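Apparel Retail and Product Care
Handout 4: Selling and Caring for Protective Outerwear

By Xuelian Tang
February

We use cookies to remember your settings. By staying on this site you accept their use. Accept | Manage

Reading before class: the care chapter in the course packet, and the Culton size chart from handout 3.

1. What the customer is buying

Protective outerwear covers rain shells, waxed coats, padded work jackets and lined gloves. A customer at the counter usually asks about looks and price first. Your job is to find out how the garment will be used. Ask where it will be worn, for how long at a time, and what goes under it.

A shell worn on a short walk to the bus has an easy life. The same shell worn under a backpack every day will wear at the shoulders and lower back, and the water-repellent finish goes there first. Point this out before the sale.

2. Layers of a typical jacket

Face fabric. The outside. Takes the rubbing and carries the repellent finish.

Membrane or coating. Keeps water out and lets some vapor through. A membrane is a separate film bonded to the face fabric. A coating is spread onto the back of it. Coatings cost less and tend to peel sooner, mostly at the collar and cuffs where skin oil collects.

Lining. Mesh, taffeta or brushed knit. A loose lining makes a jacket easier to pull on over a sweater. A bonded lining packs smaller.

Insulation. Down or synthetic fill. Down is warmer for its weight but loses loft when soaked. Synthetic fill holds up better in wet weather and dries faster.

For the exercise in section 5 we use the Ikamau shell (membrane, mesh lining) and the Deng work coat (coated cotton, quilted lining). Look at both on the rack before you start writing.

3. Fit

Fit is checked over the clothes the customer will really wear. Have them reach forward, then overhead. The cuff should stay at the wrist and the hem should not ride up past the belt. Check the collar closed as well as open – many people never zip it up in the store and find out later that it rubs the chin.

Sleeve length causes more returns than chest size. In the Nundenstead store exercise, which we will go over in class, there were 742 outerwear sales and 147 returns. Work out the return rate yourself before the session and bring it with you. Then read the reason codes and mark which returns a proper fitting could have prevented.

4. Cleaning and care

Many customers believe that washing ruins a waterproof jacket. In most cases dirt does more harm. Dirt and oil hold water against the face fabric, the fabric wets out, and the jacket feels as if it leaks.

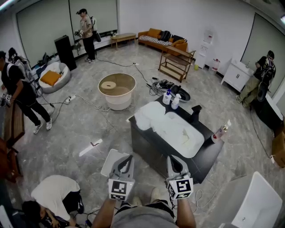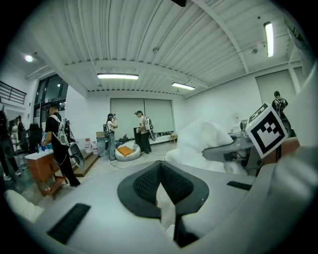 White cloth in a tray on a black table (first picture).

Basic steps for a membrane shell, unless the label says otherwise:

Close all zippers and flaps. Empty the pockets.
Wash on a gentle cycle with a liquid cleaner made for technical fabric.
Skip fabric softener and bleach.
Rinse twice.
Tumble dry on low if the label allows it. Low heat helps bring back the repellent finish.
Test with a few drops of water. If they soak in, reapply the finish.

Waxed cotton is different. It is never machine washed. Brush off dry mud, sponge with cold water, and hang it away from heaters. Rewax when dry patches show at the elbows and seams.

Down needs a large drum and plenty of drying time. Send customers with a small home washer to a laundromat or a cleaner who handles down – a half-dry jacket will clump and start to smell.

Always read the sewn-in label before giving advice. If it disagrees with this handout, follow the label.

5. Exercise

Work in pairs. One person is the salesperson and the other is the customer. Swap after 9 minutes.

Customer brief: you walk to work in all weather, you carry a bag on one shoulder, and you have returned a jacket before. Do not volunteer the reason for the return. Let the salesperson ask.

Afterward, write one page covering which of the two garments you recommended, what you said about care, and one question you forgot to ask. Hand it in at the start of the next session.

6. Terms to know

Wet out: the face fabric soaks up water instead of shedding it.
Loft: the thickness of an insulating fill.
Seam tape: a strip sealed over stitching on the inside.
Storm flap: a strip of fabric in front of or behind a zipper.
Hand: how a fabric feels to the touch.

Handout 5 covers gloves and hats. Bring a pair of gloves you own, any kind, with the label still in if possible.

Contact the course office | Copyright Xuelian Tang | Back to top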